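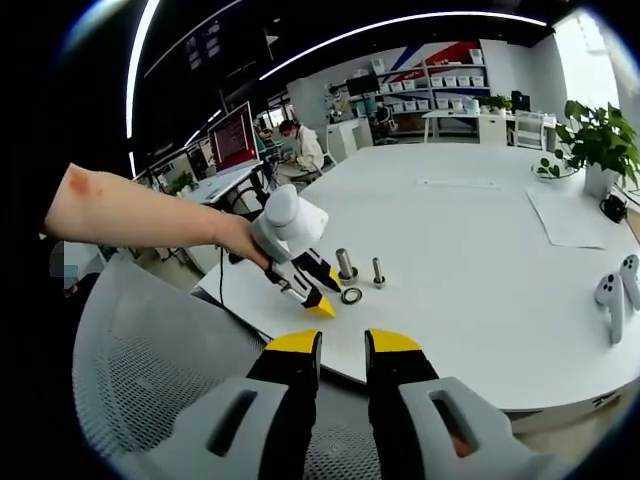 ## Two grippers, two bolts and a washer

Jan 16, 2023

The operator at Zudville has spent much of the winter picking up bolts. She does it with a gripper in each hand, and the recordings go to Vondlow, the group that trains the arms. She asked that her name be left out.

"People expect a joystick," she said. "We did use remote control at first. I sat at a desk and drove the arm from there, and a washer could take me most of a minute. With the gripper in my hand I just do it."

The job on the table was a small one: two bolts of different sizes, standing upright, and a flat metal washer beside the larger one. The fingers are black with yellow tips. She says the tips are where she looks the whole time.

"A washer lying flat is the worst part," she said. "You can't get under it. You come in low with one finger, tilt it, then close. If I rush, it slides, and I've recorded a slide."

Are the bad ones thrown out? Some are. She marks a take when she drops something, and a colleague at Jondar goes through the marked ones later. A drop followed by a clean pickup is usually kept, she said, and they argued over that rule through most of December.

A session runs 30 minutes, and she does 6 in a day. The set for small hardware stood at nearly 700 takes when we spoke. She did not know how many would be enough. "They told me one number, then they told me another."

The hardest habit to lose was using her own fingers. "You want to put the gripper down and straighten the bolt. You have to straighten it with the gripper, the same as the arm would."

Remote control is still used at the Valcárcel site, where the parts are too heavy to lift by hand. She trained there and found it slow but easier on the wrists. By the end of a day of hand work hers are sore, and she has asked for a lighter handle.

Next on her list is threading a nut onto a bolt. She tried it twice last week. "I got it on crooked both times," she said.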